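Larkley Robotics Club
Two-arm cell: pre-run safety checklist
Date: September 28, 2024
Inspector: Pei-shan Tam
Second check: Mogens Grímsdóttir
Cell: Dronia, flashlight sorting project

1. Base mounts. OK
Both arms bolted to the front rail. Checked with the hex key, no play in either one.

2. Front rail. NEEDS WORK
Debris in the slots again. Brush it out before the next session. Do not blow it toward the boards.

3. Cables on the arms. OK, WATCH
Left arm cable is fastened along the links. The loop at the wrist is long. Yee-man Kuo will look at shortening it before November. 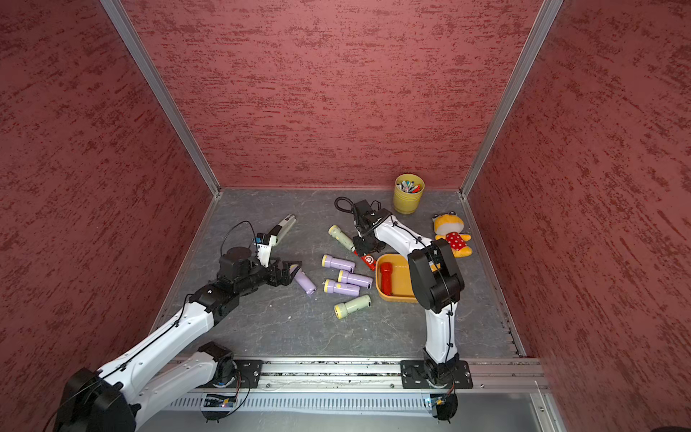

Item 3: left arm, with the cable loop over the wrist.

4. Right arm coiled cable. OK, WATCH
Run the arm through its full reach at slow speed and make sure the coil doesn't catch on the gripper. Stop the run if it does.

5. Emergency stop. OK
Pressed 5 times, both arms stopped each time. Button is labeled.

6. Control boards under the rail. COMMENT
Wires under the right base hang free. Nothing is pinched, but they should be tied back. Kwok-wai Tam has the ties.

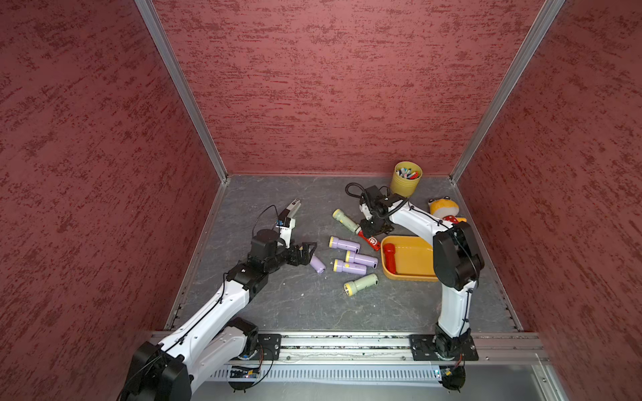

7. Work area. OK
Flashlights, tray and pen cup may stay in during a run. Hands stay out while the arms have power. If something rolls out of reach, power down first and then get it.

8. Speed limit. OK
Set to 24 percent for new members. Yee-man Au can raise it to 36 percent after a supervised run.

9. Log sheet. MISSING
Last page not in the binder. Whoever has it, please return it to room 606.

Result: cleared for slow runs only. Items 2, 6 and 9 stay open.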